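LAB NOTES: NADULARD GROUP
January 2026

Cloth stuff first, then the reading group times, sorry for the order, I'm writing this between two meetings.

So the edge-first result holds up. Quick recap for anyone who skipped the July meeting (a lot of you). The old way of training the laundry policy was to treat every demonstration the same. Somebody picks up a shirt, moves it, drops it, next. The whole clip goes in, every moment weighted alike. Works fine on towels. Falls apart on anything with sleeves or legs, or when two pieces are lying across each other.

Desta Mamo's idea was to relabel. Go back through the clips we already had, mark the moment just before the fingers close, and ask one thing: are the fingers on an edge or fold, or out in the middle of the fabric? Then train with the edge grasps weighted up. No new hardware and no new network. Same clips, different weights. I was not a believer, I'll put that in writing.

Numbers. 2,000 demonstrations in the full set, all done with the hand-held grippers. 391 of those got thrown out in relabeling, mostly because the fingers closed out of view behind a fold and no one could agree what they were touching. Of what was left, 61 percent were edge or fold grasps. Higher than I'd guessed. People seem to go for the edge without being told to, and the policy wasn't picking that up because the grasp itself is such a short piece of each clip. Most of the training was going into the boring middle part, carrying things across the floor.

With the weights on, pulling a single piece out of a mixed pile got better on every garment type we tested. Jeans the most. Thin shirts the least, and there the trouble is still two layers getting picked up as one. Shengli Yao thinks that's a finger force problem and no amount of relabeling will touch it. Desta thinks it's a camera angle problem. They have been having this argument since the summer and are now having it on the mailing list, so you can all enjoy it.

Things that did NOT help, so nobody repeats them:

Weighting the release as well as the grasp. No change at all.

Cropping the view tight around the fingertips. Made it worse, the policy lost track of where the pile was and started going back to the same peice over and over.

Training on flat cloth first and piles later. Looked good for a day. Then we found test clips in the training split. My fault. Redone properly, no difference.

We also tried plain fabric only against plain and patterned mixed. Mixed wins, and not by a little. Guess is that checks and stripes bend where the cloth bends, so the folds are easier to find, and some of that carries over to the plain stuff. Only a guess. Shengli wants to run it right with matched fabrics before anybody writes it down anywhere official, so please don't quote me.

Next round is floor piles on tile, all mixed laundry, wide lens on the gripper. Tile is harder than the gray mat we used before, the grout lines put straight edges everywhere and the edge labeler gets confused by them. Desta has a fix half done. Cele (the labeling tool) now lets you scrub one step at a time, press the comma key. The Oltel machine is reserved for the retrain and will be slow for everyone else for a few days, complain to me not to Shengli. 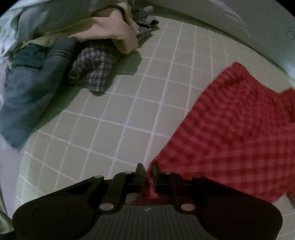
Does the edge weighting need somebody to label every clip by hand?

Only the first batch. We hand-labeled 14 sessions, trained a small classifier on them, and let it do the rest, with a person checking the ones it was unsure of. The checking is dull but it goes fast.

Code is in the Sorko repo, branch is called edge-weights, readme is out of date so ignore the part on install. The relabeled set is on the shared drive in the usual place. If you pull it, pull the whole thing, the partial copy from before the break has the bad split in it and I keep finding people using it. Delete yours please.

Write-up is going to be short, four pages and a table. Desta is first author. Comments on the draft by Thursday, and real comments, not just "looks good." The section on failure cases is thin and needs somebody who has watched a lot of the bad runs, you know who you are.

Reading group: same room, moved a half hour later. Paper is in teh folder.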